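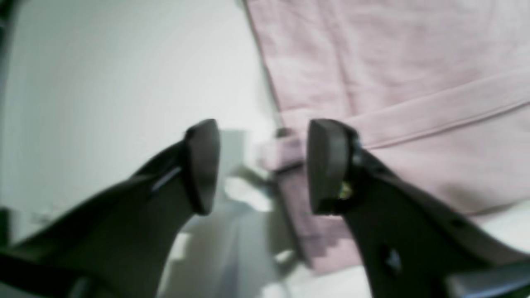

Short Fiction | Under Ten Minutes

March
By the night desk at Marnon
Reading time: 2 min

The table came with the flat. White, smooth, a bit cold under the wrists. She wiped it first. Always wiped it first, even with the van due at seven and the kettle already packed by mistake.

Ten past five now. Right. Kitchen things.

Plates in the Hedlund box, newspaper between. Bowls on top. Not the blue one - the blue one was going on her lap, all the way to Zimcombe, 83 miles, and if the driver had views he could keep them.

Spoons. Where were the spoons. In the sink, of course they were.

She put everything on the table before it went in a box. Her mother's way. You lay it out, you look at it, you decide. Her mother had moved house with 47 jars of buttons and never lost a jar. But her mother had a fortnight and a husband with a trailer. She had a roll of tape that kept splitting and about 200 pounds till payday.

Half five. Cheese grater, keep. Other cheese grater, why. Egg cups, a wedding present, never once had an egg in them. Keep. No. Keep.

The tape went again. She bit it.

A letter from Brostis under the bread bin, unopened, the deposit people. She opened it standing up. They would be holding back 70 pounds for a mark on teh work surface, see photograph, no photograph enclosed.

What mark?

She moved the egg cups. Moved the graters, the box, the bread bin. Bent down so her cheek was nearly on it, and looked along the white towards the window. Nothing. Ran her hand over it, slow, the only slow thing she had done all day.

There - by the edge. A ring, so faint she felt it more then saw it. A cup. Not hers, she used a saucer. He never had.

Twenty to six. She got the cloth, wetted it, stood there with it dripping on her shoe.

Then she folded it over the tap and went to find the spoons a box.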